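# Grip fault on the Visstead cell: gallery

February 20, 2019

Run 367 on the Visstead table-clearing cell ended with the arm holding position and the controller reporting a finished pick that had not taken place. The fault code was 778, "grip confirmed, no load." It had been logged twice before at low speed and cleared both times with a restart. On the third occurrence the cell was locked out and the logs were pulled.

The gallery covers the object set used in the run. Captions give the fault notes that apply. Full traces are in the Nilus folder under the run number.

## Table and gripper

The padded fingers are pointed down toward the black snack bar wrapper. The sponge and the Pepsi can share the table with it. The task order for this set is wrapper, sponge, can. Code 778 has only been raised on the wrapper step. 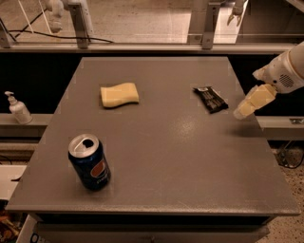

Stellan Backlund objects to the term "grip fault." In his view the gripper did what it was told, and the error sits in the threshold file: the closing force for thin items was copied from the Solberg cell, where the finger pads are harder. With soft pads, he writes, the two fingers press against each other at 8 newtons and the controller reads that as an object.

His reading matches the force trace. Finger contact and wrapper contact give nearly the same curve for the first 2 seconds, and the confirm signal is sent inside that window. The heading has been left as it was so that links from the shift log still work.

## Why the cell was locked out

A false confirm is a nuisance on a wrapper. The safety concern is the next move. After a confirmed pick the arm goes to carry speed, and the contact stop is set to a higher limit to allow for the weight of the load. With no load in the fingers, the arm is then moving faster than it should with a less sensitive stop. Ronja Öberg raised this point at review and it was accepted without changes.

## Actions

- Threshold file replaced with values measured on the soft pads. Done.
- Confirm signal delayed until finger gap and force agree. In test on the Viva controller build.
- Contact stop limit no longer raised on confirm alone; a load reading at the wrist is also required. Open, assigned to Valter Skjelbred.
- Restart after 778 now needs a key. Done.

The cell stays at low speed until the third item is closed. Retest is planned for April with the same three objects in the same order.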